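3. Desarrollo de la visita

La jornada de puertas abiertas del Laboratorio de Automatización Kotel tuvo lugar un lunes de febrero, en horario de mañana. Asistieron 24 estudiantes del módulo de Sistemas Robotizados, acompañados por la profesora Bianca Olteanu. La recepción estuvo a cargo del ingeniero Efraín Cusi, responsable de formación, quien expuso las normas de seguridad y el programa previsto.

La primera parte consistió en una charla de 30 minutos sobre la programación fuera de línea y su empleo en la empresa Erkmont, colaboradora del laboratorio. A continuación, el grupo asistió a la demostración del entorno de simulación Skunix, objeto principal de este informe. 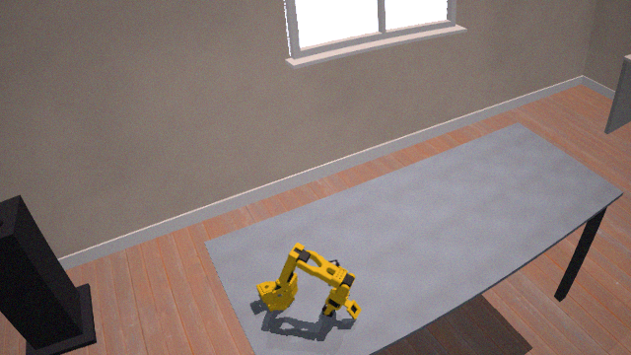 La demostración tuvo por finalidad mostrar cómo se valida una trayectoria antes de transferirla al equipo físico. El técnico Ademir Arruda cargó el modelo del brazo y repasó con los asistentes los parámetros de cada articulación. En la postura mostrada, el brazo amarillo forma un arco sobre la mesa gris, con la pinza orientada hacia abajo y muy próxima a la superficie; esta configuración sirvió para introducir el concepto de altura de aproximación. El ponente señaló además que la sombra proyectada sobre el tablero facilita la apreciación visual de dicha distancia, si bien la comprobación debe efectuarse siempre con los valores numéricos.

En el ejercicio posterior, realizado por parejas, se solicitó definir un punto de aproximación situado 50 mm por encima del punto de trabajo, así como limitar el giro de la base a 135 grados. Las dudas más frecuentes se refirieron a la elección del sistema de coordenadas, cuestión que se trata en el apartado 4.

La sesión concluyó con un turno de preguntas. El grupo agradece al laboratorio Kotel la atención recibida y la cesión del material de prácticas.

4. Sistemas de coordenadas empleados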